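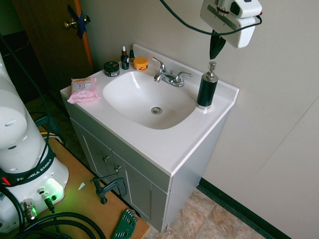

*图 1:浴室洗手台,双把手龙头,台面左后侧为小瓶罐。*

# Grototport 存档转换工具

把 Vulten 引擎旧版存档转成新版格式的命令行工具,供 Drostico 系列游戏的玩家和模组作者使用。只处理存档,不改动游戏本体,也不解包资源文件。

## 状态

最后更新:2022年8月28日。格式版本 4 已支持读写,格式版本 2 只读。版本 3 只在内部测试中用过,没有公开发行,遇到时直接报错退出。

## 用法

```
grototport convert <输入目录> <输出目录>
grototport check <存档文件>
grototport dump --flags <存档文件>
```

`convert` 不覆盖已有文件,输出目录须为空。`check` 只校验头部和分块长度,不校验剧情标记是否自洽。

| 参数 | 默认值 | 说明 |
|---|---|---|
| `--slots` | 200 | 读取的最大栏位数 |
| `--keep-thumb` | 关 | 保留存档缩略图 |
| `--strict` | 关 | 遇到未知标记即中止 |
| `--encoding` | utf-8 | 旧存档可能需要 shift_jis |

## 存档结构

文件头固定 202 字节,小端序,后接若干分块:

- `FLAG`:剧情标记,位图
- `INVT`:物品栏,变长
- `ROOM`:当前房间编号及房内物件状态
- `THMB`:缩略图,可缺省

旧格式的 `ROOM` 块按物件名索引,新格式改为数字编号。对照表在 `data/rooms.csv`,模组新增的房间需自行补行,否则该房间内物件全部恢复初始状态。浴室、厨房一类可重复进入的房间另有 `revisit` 列,填 0 或 1。
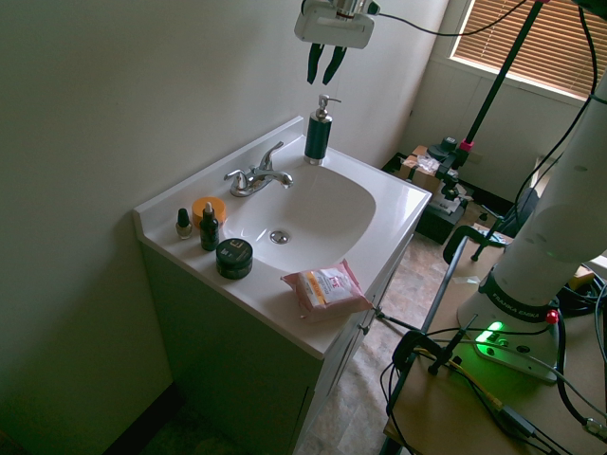
*图 2:浴室洗手台,单把手龙头,右侧为深绿色皂液瓶。*

## 已知问题

1. 在战斗中途保存的旧存档,转换后会回到战斗开始前的房间。
2. 启用 `--keep-thumb` 时,部分缩略图颜色通道颠倒。
3. Van Wijk 章节的支线标记在旧版中与主线共用一个位,无法区分,转换时一律视为未完成。可用 `dump` 导出后手工修改。
4. 路径含全角空格时,Windows 下 `check` 返回码不正确。

## 构建

需要 CMake 和支持 C++17 的编译器,无其他依赖。

```
cmake -B build
cmake --build build
ctest --test-dir build
```

测试用存档放在 `tests/saves/`。三月之前的测试存档缺少 `THMB` 块,属正常情况,请勿重新生成。

## 提交问题

请附上 `check` 的完整输出、游戏版本号和所用参数。存档本身可以附上,但请先确认角色名等自填内容可以公开。只写“打不开”的报告会被关闭。

## 许可

代码采用 MIT 许可。`data/` 下的对照表采用 CC BY 4.0。游戏内文本和素材不在本仓库范围内。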